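Sorting small bits without losing the will to live

Stalidlow_Sal
Finally did the craft drawer this weekend and I am so pleased!! Everything gets a tub or a box now. Question though, do you lot label by what it is or by what you use it for?

khalafknits
By what it is, every time. Elastic is elastic.

Stalidlow_Sal
But I use elastic for bracelets AND for mending, so it lives in two places in my head!

fundcombe50
Use, definitely. I had 481 buttons sorted by colour and it was lovely to look at and hopeless to sew from. By project now, and I'm flying through things.

khalafknits
Can't agree, sorry. Finish the project and you have to sort the lot again.

Stalidlow_Sal
Ooh, good point. Still loving the shallow box for bigger odds and ends, and clear tubs for the fiddly stuff: 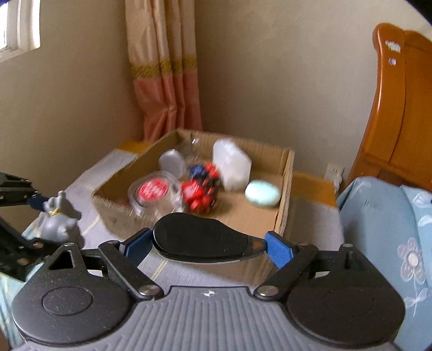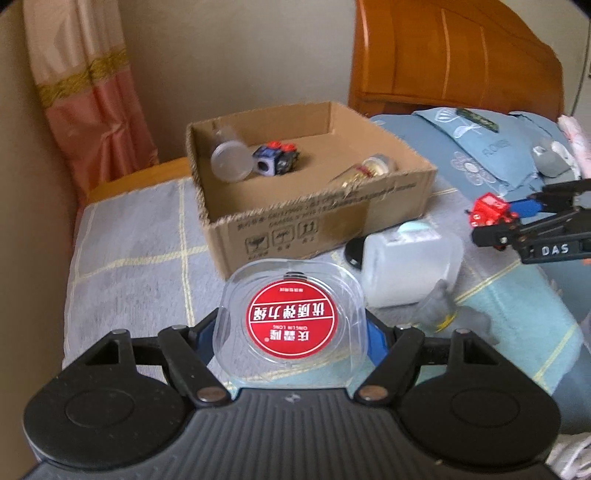

Tyra Haugland
I'm with khalafknits on this one. Sort by what it is, then keep one small tray for whatever you're making that week and tip it back on Sunday. Works a treat with beads too!

fundcombe50
Tip it back on Sunday, she says. Mine's been full since April.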